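Siltcombe repair group releases planning software for computer assembly robots

A software team in Siltcombe has released a new version of Trurkora, a planning and control package that lets a robot arm put parts into a desktop computer without a separate script for each model of case.

The release, version 27, came out in November and is the first to include what the developers call contact replanning. Earlier versions worked out the whole job before the arm moved. If a part was not where the plan expected it, the arm stopped and waited for an operator. The new version breaks the job into short stages and checks the position of the part again before each one.

Siyabonga Jacobs leads the work at Potgieter, the company that maintains the software. He said most of the failures his team recorded last year were small ones.

"The arm would be a hair off over a memory slot and the old planner had no way to deal with that except to quit," Jacobs said. "You would come back from lunch and find it had been sitting there the whole time."

Trurkora takes input from fixed cameras over the table and from a small camera near the gripper. The fixed views are used to find the computer case and the larger features inside it, such as the power supply and the motherboard. The close view is used for the parts themselves. 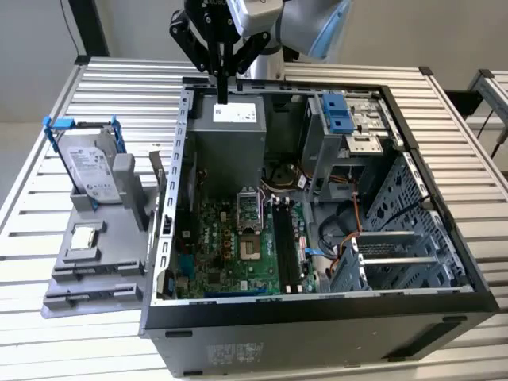
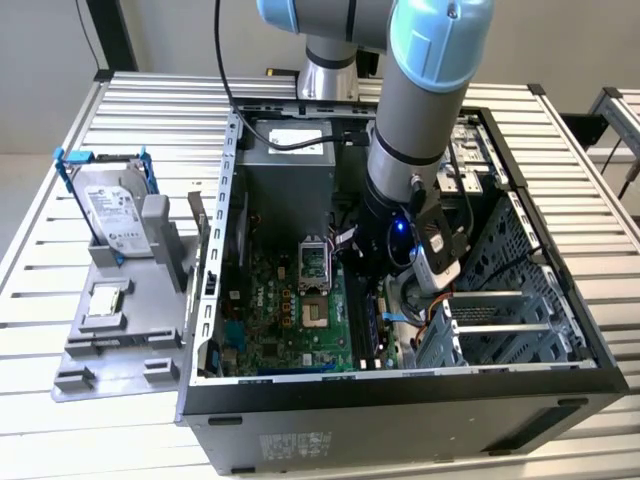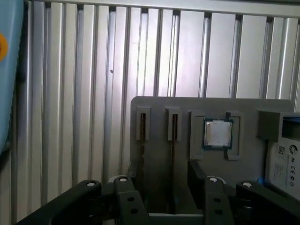 The two kinds of view did not always agree in earlier releases. A part could be located in one place by the table cameras and a short distance away by the gripper camera, and the software would take whichever reading arrived last. Version 27 keeps both readings, gives each one a confidence score and asks for another look when the gap is too large. The limit can be set by the user for each type of part.

Jacobs said shiny surfaces were the main cause of bad readings. Bare metal reflects the room lights, and the reflections move as the camera does. The perception module now compares several images taken a moment apart and throws out edges that shift between them.

The team tested the release on 272 assembly attempts. Under the old planner, 223 of the same kind of attempt had to be run before the developers felt they understood where it was going wrong, and those logs were used to build the new test set. Potgieter has not published a success rate and says it will wait until outside users have run the software on their own tables.

Processor placement got the most attention. The socket has to be open, the chip has to be turned the right way and it has to be lowered nearly straight down. The planner treats these as separate conditions and will not begin the last movement until all three are met. Memory modules are handled in a similar way, with an added force limit for the push into the slot.

There is also a new replay tool. It lines up the camera images, the planned path and the path the arm took, and lets an operator step through them together. Users had asked for this more than anything else, Jacobs said, and it took one developer most of the summer.

Some things are still missing. The software does not plan for loose cables, which can drift into the arm's path, and an operator is expected to move them aside before starting. Screws are not supported either. Jacobs said cable handling is being worked on but he would not give a date.

Histel, which runs a computer refurbishing shop in Siltcombe, will be the first outside user. It plans to start with one table and a single model of desktop.

The update is free to existing license holders. Settings files from version 26 will load, but the 34 sample task files have been rewritten and the old ones should be deleted before installing.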